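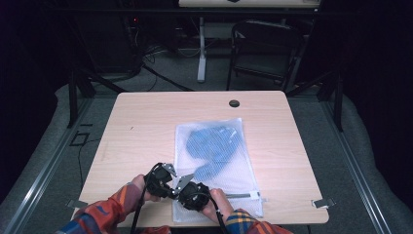
02/10/2020

Rain again. Boiler man didn't come, rang at ten to four to say Monday. Fine. Another weekend of kettles.

Up at six to finish the Thygesen letter before work and of course didn't finish it. Got as far as "further to your email" and then sat looking at the garden. Fence panel is down on the left side, the one Dad propped in spring. Must ring him. Must not ring him about the fence or he'll be up a ladder by teatime.

Bus to Hastidstead was nearly empty, everyone masked except the driver's mate who stood at the front talking the whole way. Windows open, freezing. Wore the green coat for the first time since March and found a theatre ticket in the pocket, row F, a thing we never went to. Kept it. Don't know why.

Work was work. Stock count for the quarter and my figures said 1,498 and the system said something else, so the whole morning went on finding out which of us was wrong. Me. I'd missed a shelf. Yaqin Fang was nice about it, she came down with a biscuit and did the last two bays with me, masks steaming up our glasses. She's been asked to go over to the Vivness branch from the new year and hasn't said yes. Longer drive, bit more money, and her mum's on her own now. I said take it. Then felt rotten all afternoon becuase what I meant was don't.

Lunch in the car park on the wall. Cheese and the last of the chutney. Must make more, there's a whole carrier of windfalls going soft in the porch and wasps still at them, in October.

Choir on the laptop at seven. Forty minutes of people saying can you hear me. We did the slow one, everybody muted, so just me singing alto to the kitchen wall with the piano a beat behind. Next door must think I've gone. Cried a bit in the second verse, not about anything. Afterwards M. stayed on and told me her knees are no better and they've moved her appointment again, third time.

Money. Sat down with the envelope after choir. Car is going to be £194 for the brakes and the thing underneath, which he did explain. Thought it'd be worse. Leaves the boiler, whatever the boiler is. So no new shoes, no Rustisus weekend either - though who knows if we'd have been let go anyway, the rules change every time I turn the radio on. The cottage people have been decent, said we can move it to spring with nothing to pay. Still. I'd been picturing that beach since June. The path down with the gorse, chips out of the paper, J. moaning about sand.

J. rang late. Halls are grim, 2 in his corridor are poorly and they're all shut in together eating toast. He sounds cheerful, too cheerful. Says he's learning to cook rice. Asked how long you boil an egg and I told him, and then asked was he sleeping, and he said mum. So that was that. Will send a parcel Monday. Tea bags, the good soup, plasters, the blue jumper if it's dry by then. Stamps, we need stamps.

Read 10 pages of the library book and couldn't tell you one thing that happened. Someone has a sister. It was due back in the spring but they keep renewing them all by themselves, so I've had it longer than some of my friendships.

Cat in and out all evening, in again now, on my feet, soaking.

Oh - and the Thygesen letter. Did it in the end, nearly eleven, four lines, no "further to". Just said we'd like the deposit back please and by when. Read it out loud to the cat. Haven't sent it. Will look at it in the morning with a cup of tea and probaly put all the polite bits back in.

Tomorrow: apples, ring Dad, bins, card for Auntie P. Bread if there's any flour to be had. Walk if it stops.

Bed. Hot water bottle, two pairs of socks.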